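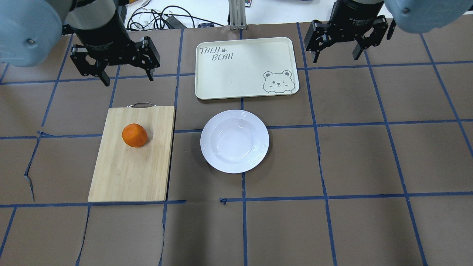 *Dual-arm tabletop cell with both grippers open. The tape grid bends in several places and the paper is creased.*

**Paper creep** (also *grid creep*, or at Erberg *the Dukport fault*) is a positioning fault in tabletop robot cells where the work surface is a sheet of paper marked with tape. The paper shifts over the table by small amounts, the grid goes with it, and the robot carries on in perfect confidence with a map of where everything used to be. Neither arm reports an error. From the controller's point of view nothing has gone wrong.

## Background

Paper is used to cover worktops in many pick-and-place cells. It is cheap, dull in colour and does not shine back at the cameras. Strips of coloured tape divide it into cells, so that an operator can set out a plate or a cutting board by eye and a script can refer to the same place by row and column. The arms are bolted down. The paper generally is not, and for some years this difference was considered too obvious to write down.

## The Dukport incident

The fault takes its local name from Dukport, a test site run by the automation firm Erberg. In February 2020 a two-arm cell there was running a breakfast-table routine under the Wubshet task planner: lift a piece of fruit from a cutting board, put it on a plate, move the plate to a tray. A batch of 1000 runs had been planned. The first 57 passed without comment.

On the next run a gripper closed on the rim of the board instead of the fruit, lifted the board by one edge and tipped the fruit onto the floor. It then moved to the plate, opened its fingers over it and logged a successful placement. The planner accepted this and began the next run, in which it successfully placed nothing at all. It went on doing so until run 78, when an operator came back from lunch.

No one was hurt. The fruit was written off.

## Cause

The first report blamed the gripper, a Jillosine two-finger model, which was taken off, tested, found to be in good order and put back. The second blamed the lighting. The third, circulated on 13 April 2020, noted that the tape lines on the table no longer matched those in the calibration picture, and that the paper had torn along a seam.

Three things were found to have worked together:

- Each time a gripper touched down slightly too low, it nudged the paper.
- The tape had been pressed down harder in some cells than in others, so the sheet wrinkled unevenly and the lines began to wander.
- The planner checked where the grid was once, at start-up, and took its word for it thereafter.

The placement check was a separate matter. It confirmed that the fingers had opened. Whether anything had been between them was outside its scope.

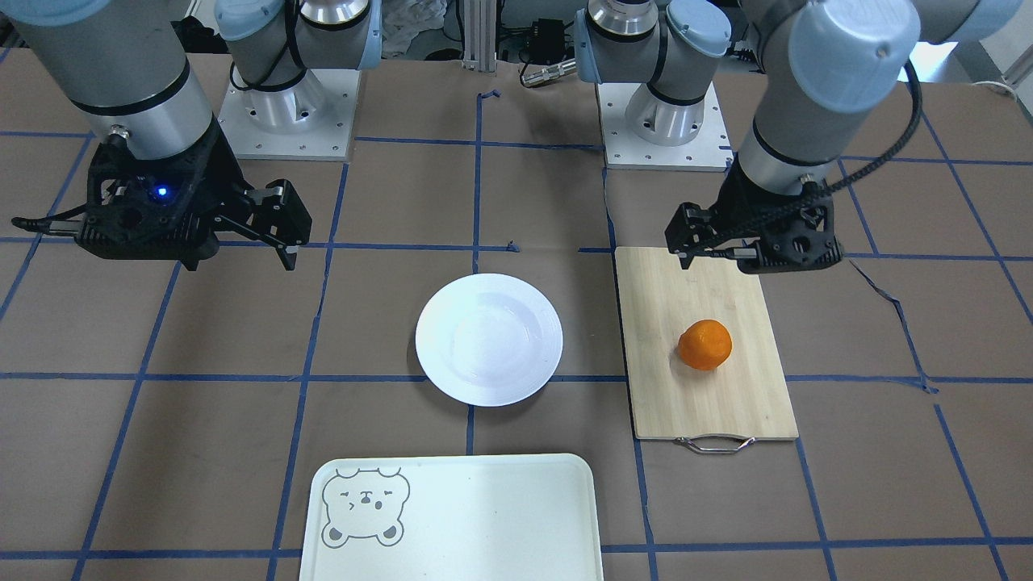
*Side view of a two-arm cell. The left arm's gripper hangs over the back edge of a cutting board; the mounting plates stand just behind a tape strip.*

## Detection

Creep is hard to spot from the head camera alone, as a bent line seen from above looks much like a line that was laid badly. A second, fixed camera helps if the arms' mounting plates are in view, because these give a reference that does not travel with the paper. Comparing the distance from plate edge to nearest tape line before each batch takes very little time and was, before Dukport, regularly skipped.

## Prevention

Erberg now requires the sheet to be fixed along all four edges and replaced when torn. Wubshet was changed to look for the grid again before every pick, and to treat a gripper closed to zero width as a failed grasp. The stop threshold is two failed grasps in a row.

A rigid printed mat was also tried at Dukport and lasted 2000 runs without measurable movement. It was withdrawn because it was glossy, and the cameras could not find the grid.

## See also

- Calibration drift
- False success
- Grasp detection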